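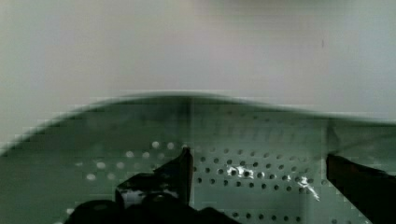
**Sandgate laundry rooms switch to perforated bins**

HULITPORT, 29 October 2024 – The Sandgate apartment complex has replaced the solid-sided bins in its shared laundry and linen rooms with perforated ones, building manager Kieran Breathnach said in a notice to residents. The order covers 475 bins in a gray-green color and was filled by Plurnero, a storage supplier with a warehouse in Hulitport.

The new bins have round holes set in staggered rows. The old ones had closed sides and a closed base, and residents had complained since April about damp towels and a stale smell in the ground-floor linen room. That room measures 700 square feet and has one exhaust fan, which runs on a timer.

"The fan was checked twice and it was moving the air it was rated for," Breathnach said. "The air went over the top of the bins and left. It did very little for anything at the bottom."

Before placing the order, the building tried 20 perforated bins on the two lower shelves of the linen room. Staff filled them and an equal number of old bins with the same mix of bath towels and cleaning cloths, then compared weights the next morning. The cloths in the perforated bins had lost more water at every shelf position. The difference was smallest against the back wall, where the shelves stand close to the plaster.

As a result, the shelving has been moved forward by the width of a hand. Bins on the back row are to be placed with a gap between them – staff have marked the spacing on the shelf edge with tape.

Darragh Hanrahan, who handles the Sandgate account at Plurnero, said the staggered layout was chosen over a square grid for strength. With offset rows, he said, there is no straight line of holes running from one side of a panel to the other, and the strip left between holes is less likely to tear when a full bin is lifted by the rim.

"The usual failure is at the rim or at a corner," Hanrahan said. "People overload them and drag them. Holes in the wrong place make that worse."

The perforated type has some limits. Small items such as clothespins and detergent caps can work their way out, and loose powder will fall through. Sandgate will keep 110 of the solid bins for these uses and for anything carried wet from the machines. The remaining old bins are being offered to residents at no charge from the bicycle store.

Cleaning also changes. The solid bins were wiped out with a cloth. Lint tends to collect around the holes of the perforated ones, so the building will rinse them from the outside in and stand them upside down to drain. The notice asks residents not to use wire brushes, and to keep adhesive labels off the perforated area. Paper tags will be supplied for the rims.

The linen room was closed for one morning while the shelves were moved and is open again at its normal hours. Bins on the upper floors will be exchanged one landing at a time, starting with the Ó Ceallaigh wing, where the laundry room has no window. Residents there should empty any bin left in the shared racks before the exchange. Items still in the racks will be bagged, tagged with the rack number and held at the front desk.

Breathnach said the timer on the linen room fan will stay at its present setting through the winter. Towel weights will be taken again in April, and the fan hours may be cut if the results hold.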